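Folding long-sleeve flannel shirts to one fixed width on a table

Laundry and Clothing Care > Folding and Storage
Viewed 780 times
Tags: shirts, flannel, wrinkles, drawers

Posted by gradix_left

I have 32 button-front shirts, most of them brushed cotton plaid, and I am moving them from hangers to a chest of drawers. The drawers are 300 mm deep from front to back on the inside and the shirts will stand on edge in rows, so every folded shirt has to come out at the same width. Thin dress shirts give me no trouble. The flannel ones do. I lay one down, smooth it, fold the sides in, and by the time the second sleeve is across there are long wrinkles running over the middle and one side of the packet is thicker than the other.

I fold on a table with a textured cloth on it. The ironing board is too narrow for the full spread of the shirt. I have a plastic folding board from Jindia, but it is sized for T-shirts and the sleeves hang off both sides.

Two things I would like to know. Does the cloth on the table make the wrinkles worse? And is there a fixed order for the folds that keeps the sleeves from building up on one side?

Posted by Xavier

Just roll them. I roll everything and it fits fine. Wrinkles fall out when you wear it.

Comment from gradix_left: Rolled shirts don't stand up in a row in these drawers. I tried it with the first few.

Posted by Cillance

Yes to both, within limits.

Surface. Brushed cotton grips a textured cloth. When you pull the hem to straighten the shirt, the top layer moves and the bottom layer stays where it is, and the difference shows up as wrinkles in the middle. On a bare, smooth table the two layers move together. If you want to keep the cloth on to protect the table, put a flat pillowcase or a sheet of heavy wrapping paper under the shirt. Smoothing harder does not help, as you only push the slack from one place to another.

Direction of the wrinkles. This tells you where the slack is. Wrinkles that run across the body from side to side mean there is too much length between collar and hem, so pull the hem away from the collar. Wrinkles that run from collar to hem mean there is too much width, so pull at the side seams. Do one and then the other. Pulling diagonally twists the button placket and you have to start over.

Order of work:

1. Button the collar, the third button and the last button. All seven is more than you need for drawer storage. An unbuttoned front spreads when you turn the shirt over.

2. Lay the shirt face down with both sleeves out to the sides. Lift it by the shoulder seams and lower it hem first, then let the shoulders down last. A shirt dropped in a heap and spread afterward keeps its slack in the middle, and the sleeves end up partly under the body. 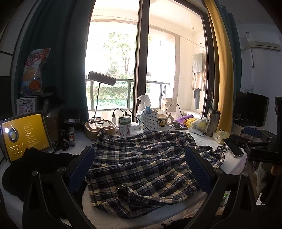

3. Find both cuffs and pull each sleeve straight out from its armhole. Run a hand down the sleeve seam to flatten it. Any bunched part has to be opened now, before the first fold, or it will be pressed into the packet as a lump.

4. Fold one side in toward the center of the back. The fold line starts halfway along the shoulder and runs parallel to the side seam. Turn the sleeve down so that it lies along the fold, with the cuff pointing to the hem.

5. Repeat on the other side, but set the second sleeve a little farther out so the two lie next to each other. Stacked sleeves are the cause of your thick side. On flannel you can see the difference right away.

6. Fold the hem up by a third, then fold again to the collar. Turn the packet over and check the width against a strip of cardboard cut to size. If it is too wide, open it back to step 4 and move the fold lines in - squeezing the finished packet does not hold.

The T-shirt board is still useful as the width gauge in step 6. Lay only its center panel on the back of the shirt, fold both sides over it and slide it out toward the hem.

Comment from gradix_left: The pillowcase fixed most of it. I had been stacking the sleeves. The width is now consistent except on two shirts with thick elbow lining, and those can stay on hangers.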